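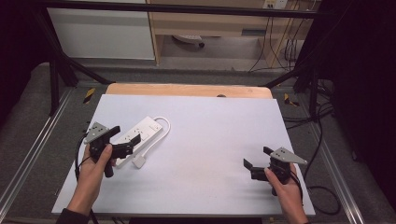
Power strip

A power strip is a row of electrical sockets in a single housing, fed by a flexible cord with a plug at its other end. It lets several devices draw current from one wall outlet. The same object goes by a remarkable number of names: extension block, power board, plug board, multi-socket, trailing socket, and (wrongly, in many cases) surge protector. Few household items are so common and so little looked at, and there's a surprising amount going on inside that plain little box!

Construction

Most strips are simple on the inside. Long strips of brass or another copper alloy, called bus bars, run the length of the housing, and each socket is formed by spring contacts pressed or cut into those bars. One bar carries the live side of the supply and another the neutral. Grounded strips have an additional bar for the protective earth. The cord is soldered, crimped or welded to the bars, and a molded grip keeps a tug on the cord from reaching the joints.

The quality of the spring contacts matters more than almost anything else. A tight contact touches the pin of the plug over a wide area and stays cool. A loose one touches at a few small points, and the heat made there softens the spring further, so the fit gets worse with time. A plug that slides out under its own weight is a sign that the socket is worn out.

Housings are usually made of flame-retardant plastic. Metal housings are common in workshops and equipment racks, where a strip may be screwed down for years.

Switches and indicators

Many strips carry a rocker switch that cuts power to all the sockets at once. Some switches break only the live side, while two-pole switches break live and neutral together. The second kind is useful in countries where plugs can be inserted either way around, as a one-pole switch there may end up on the neutral side and leave the sockets live when it is turned off. A small neon lamp or LED is often built into the rocker.

Individually switched sockets are popular too, and wonderfully handy behind a desk. Master-and-slave strips go a step further: they sense the current drawn by one device, such as a computer, and switch the remaining sockets on and off to match.

Ratings

Every strip has a maximum current, normally marked on the underside. The limit applies to all the sockets together, which is the point most often missed. Adding sockets doesn't add capacity. Phone chargers, lamps and routers use very little, so a full row of them is seldom a problem. Heaters, kettles and toasters are a different matter, and one of these can take up nearly the whole rating.

Some strips include a resettable breaker or a replaceable fuse. In places where the plug itself holds a fuse, the strip is protected by that.

Daisy-chaining

Plugging one strip into another is called daisy-chaining, and makers and fire services commonly advise against it. Each added strip brings more contacts, more cord and more chances for a loose joint, while the first strip carries the load of all the others.

Surge protection

A plain strip gives no protection against voltage spikes. Surge-protected models contain metal oxide varistors, small discs that barely conduct at normal voltage but conduct strongly above a certain level, steering the extra energy away from the connected devices. Varistors wear down with each large surge they absorb, so the protection doesn't last forever, even though the sockets go on working.

Layout

Bulky power adapters have shaped the look of modern strips. Older designs set their sockets close together, and a single adapter could block its neighbor. Makers responded with wider spacing, sockets turned at an angle, rotating outlets, cubes and towers. USB charging ports are now a frequent addition.

See also

Extension cord
Circuit breaker
Residual-current device
Standby power

This page was last edited on December 4, 2022.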